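16 Apr 2025

Kit list and money, second go. The first version of this is in the back of the old notebook and it's out of date in at least three places, so please work from this one.

Where we are: the bid for the second arm goes in at the end of the week and the spend has to be finished by August, or whatever's left goes back into the general pot and we never see it again. Ieva Vaher has done the forms. I'm meant to be doing the shopping, so I've spent most of the day with quotes open in one window and the catalogue in another (and a cheese roll in the keyboard, sorry, will clean it out).

The big item is settled, I think. We stay with the same make of arm. Pasley would do us a cheaper one with a longer reach, and I did go quite a long way down that road before lunch, but then it's new drivers, new mounts, a new set of safety paperwork and another few weeks of me swearing at a pendant. Two arms the same means one set of spares. I'm happy with that and I'd like us to stop reopening it!

So, the smaller stuff, which is where it always gets messy.

Fingers. We go through them faster than I'd like. Evis have quoted 63 pounds a pair for the plain flat ones, and 289 for the sort with the swappable pads. My feeling is plain ones, and lots of them. The padded set looks lovely in the brochure but we'd have to redo the mount, and every time we redo the mount we lose a day to calibration. If the pads are really wanted for the glassware jobs later on then fine, let's ask for one set on loan first and see. I've emailed them. No answer yet, but the chap did say he'd be out until after lunch.

Screws. I know it's silly to put screws in a budget. Put them in anyway. Last time we had to strip a gripper I ended up borrowing from the drawer under the lathe, and those were the wrong length, and I've still got the mark on the bracket to prove it. One decent box, right thread, kept in the robot cupboard with a label on it.

Rail. Here I did do something sensible, which was look at what the wrist camera gives us with the fingers open over the bare table, before deciding how much more extrusion to order.

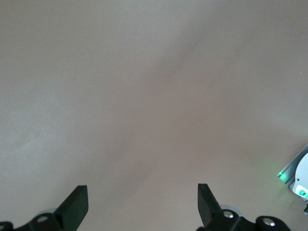

Giáp says I'm asking for too much rail and not enough light. According to him the extra lengths will sit in the corner for a year like the last lot did, and the thing that would make a difference tomorrow is a pair of decent diffuse panels over the bench, because the shading across the tabletop is the sort of thing he ends up tuning around every single time. He'd also like it written down that he said so in the last meeting. It's written down.

And I think he's mostly right, annoyingly. The grey top is fine, I don't want to change it, but there's that soft dark band over it and I'd got so used to it I'd stopped seeing it. If we're paying for a second station then it seems daft to light it as badly as the first. So lighting goes up the list and rail comes down. I've put the panels in at 385 for the pair including brackets, that's the Flidby price, and they'll hold it for a month. Giáp wants dimmable ones. The price is for dimmable. I checked twice, as the web page and the PDF didn't agree and I had to ring up.

I'm still keeping some rail in, mind you. Enough to build one proper side mount for the new station and a short bit over for mistakes. What I don't want is a repeat of clamping things to the bench edge "for now".

One more thing from looking at that picture: we need to agree how close the gear on the right is allowed to sit to the fingers. It's only a short way past the right-hand one and the arm hasn't even gone anywhere yet. I'd like the new bench to be wider than the old one for exactly this reason. Ieva has measured the doorway (I hadn't thought of the doorway) and a wider top will go through on its side if we take the legs off first. Delivery people won't do that bit, so it'll be us.

Things I've left out on purpose, so we don't have to go round again: the force sensor, the second vacuum pump, and the fancy trolley. Force sensor I'd still love, but it eats everything else. Pump is mendable. Trolley, no.

Things I've not priced yet and need to: cable chain, a spare camera lead (the long kind – the short one pulls tight when the wrist turns over), some sort of mat for in front of the bench because that floor is murder on the knees, and a cover for when the place gets swept. I saw some specks on the tabletop near the rail in that same view, might be dust, might be nothing, but a cover costs next to nothing and I'd sooner have one.

Training. Pasley run a day course and we'd get a place thrown in if we bought from them, but we're not, so we'd pay. I'd say skip it and have Giáp do an afternoon for the new starters. He doesn't know this yet. Giáp, if you're reading, hello.

To do before the bid goes in: chase Evis about the loan set, get the Flidby quote on headed paper (the email won't do, finance bounced it last time), ask Ieva whether delivery charges go under equipment or under the other heading, and move the lighting line above the rail line in the spreadsheet so it doesn't get cut by someone reading from the bottom up.

Spreadsheet is in the shared folder, the one with "new" in the name. Ignore the one with "newest".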